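Kilent Hand Unit, KH series
Equipment > Handling and automation > Hand-held grippers
Stock status: on request
Hire and demonstration: by appointment
Price: POA

We list equipment on this site after one of us has seen it working. For the Kilent hand unit that meant going to the open day at Flelton in February, held in the workshop Wudby uses for its demonstrations. What follows is our own report, followed by the supplier's figures. The two don't always line up, and we've left them that way.

What it's sold as

A two-part system. You buy the hand unit, a person carries it about and does the job with it, and the recordings are used to train an arm to do the same job later. Kilent says this saves programming time. It may well. The brochure is heavy on the arm and light on the person, and at the open day it was mostly the person doing the work.

What we saw

Doors opened at 9.30 am and the first demonstration got going a bit after ten. Timo Wendt ran it for Kilent. He was straightforward to deal with and answered most of what we asked, though a couple of questions about servicing were put off until "after the next firmware", and we've had that answer from other suppliers before.

The job was cloth handling. Soft goods are a fair test, much fairer than the foam blocks and plastic cups you usually get at a trade stand. A cloth never sits the same way twice, and an arm that copes with a flat one on a table can make a real mess of a bunched one. We asked to see towels off a hotel trolley, damp. There weren't any on the day.

The hand unit itself is easy enough to get used to. One of our party picked it up with very little instruction and was moving cloths from the table to the sofa in a few minutes. By the end her wrist was sore. Kilent calls the grip "all-day comfortable" and we'd want to see somebody use it all day before we repeated that in our own name.

Now the arm. It had been trained on 665 recordings, all made in that same workshop, under those same lights. It picked up a folded cloth and put it down neatly, and people clapped. When we asked for the cloth to be dropped in a heap the arm took a good deal longer and let go early. Mr Wendt said more recordings would fix it. We asked how many more and didn't get a number.

Supplier's figures

Recordings used for the demonstration model: 665
Quoted success rate, folded cloth: 80 per cent
Hand unit, boxed weight: 752 grams
Recording time per charge: not given
Warranty: 12 months, return to base
Local repair agent: Goicoechea (hand units only, not the arm)

The 80 per cent comes from Kilent's own trials. We haven't seen the test sheets. Even if you take it as it stands, it means one cloth in five goes wrong, and in a laundry somebody has to stand there and deal with that one.

Who it might suit

A college or a research group that wants to collect its own recordings and has people with time to do it. A small workshop that's curious and can afford to be. We wouldn't put it in front of a commercial laundry yet, and we told Kilent so.

The hand unit at work, Flelton

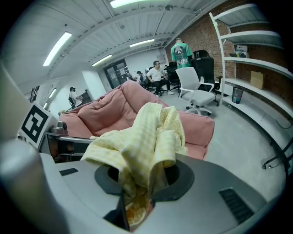
Timo Wendt, who was sent a draft of this page, wrote back that we had been hard on the arm and that a heap of cloth was never part of the advertised program. Fair enough, he added, about the wrist; a lighter grip is being looked at. He also asked us to mention that the folded-cloth trials were run by staff who hadn't built the system. We're happy to mention it, and we've asked again for the sheets.

Ordering

The hand unit can be ordered alone under part number 701. The arm is quoted separately and only after a site visit, which Kilent charges for. Ask for that charge in writing before you book. Spare finger pads aren't in the box and need to be added to your order.

If you'd like to try the hand unit first, ring the hire desk and bring your own goods along, in whatever state they usually come to you. Demonstration cloths are supplied but they're clean, dry and all much the same size.

Related: Wudby bench clamps | Cable covers and floor ramps | Hire terms and deposits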